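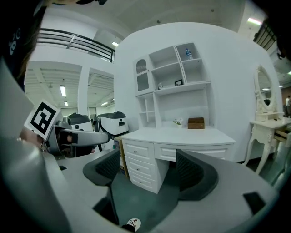 Section 3. Setting up the Zindari room dehumidifier

This section replaces the quick-start card that comes in the Nornedano box. You can keep the card if you like, but its claim that the unit is "ready in moments" leaves out the standing time in step 2, and skipping that is a good way to shorten the life of a compressor.

Choosing a spot

The box says the unit suits "any room." We doubt it. Going by our own use, 240 square feet is a sensible upper limit with the doors closed, and less than that in a basement with bare walls. If your space is larger, one unit will run all day and the reading on the display will hardly move.

1. Put the unit on a hard, level floor. Thick carpet can block the lower intake and makes the bucket sensor unreliable.

2. Stand it upright and leave it unplugged for 3 hours. Do this even if the carton arrived the right way up, because you have no idea how it rode in the truck.

3. Leave a foot of clear space behind the unit and on both sides. The card shows it pushed flat against a wall, which looks tidy and works badly.

4. Plug it straight into a wall outlet. It draws 490 watts with the compressor running, and more for a second or so at start-up.

CAUTION: Do not use an extension cord or a power strip, including the Banton strip sold in the same bundle. The bundle label calls it "appliance ready." We could not find out what that means.

Fitting the bucket

5. Slide the bucket in until it clicks. If the red light stays on, take the bucket out, check that the float moves freely, and try again. Pushing harder doesn't help and may bend the tab.

6. If you want continuous draining, remove the rubber plug at the back and attach a garden hose. The hose has to run downhill the whole way. One loop lying higher than the outlet is enough to send water back into the bucket.
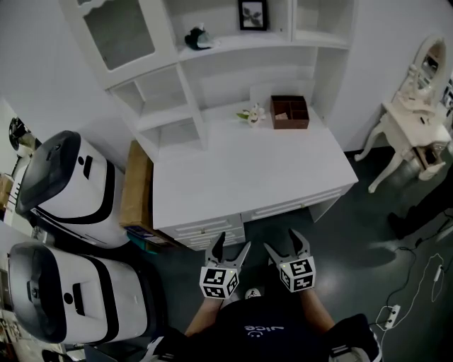 7. Once the hose is on, pour a cup of water into the bucket tray and watch where it goes. Check again after an hour. A slow drip at the collar usually means the washer is missing — ours was taped inside the manual, where it's easy to throw out.

Setting the humidity level

8. Press POWER, then press the down arrow until the display shows 50. Start there, whatever the card says about "ideal comfort" settings. Lower numbers cost more to run, and most people won't feel the difference.

9. Leave AUTO off for the first day. In this mode the unit decides when to rest, and it bases that on a sensor mounted next to its own warm exhaust. Put a cheap humidity gauge across the room and compare the two before you trust it.

NOTE: Readings that differ by a few points are normal. If the gap is wide, go by the separate gauge.

Filter

10. Wash the filter after every 240 hours of running time, in lukewarm water with no soap. Let it dry fully before you put it back. The filter light is only a timer, so it can't tell whether the filter is dirty. If you have pets, check sooner.

11. The Han scented insert is optional. It is said to "refresh the air" for 28 days. We noticed it for two, and it narrows the air path the whole time it's in. We suggest leaving the slot empty.

CAUTION: Unplug the unit before removing the filter or the rear grille. Turning it off at the panel leaves the fan circuit live.

For error codes and winter storage, see Section 4.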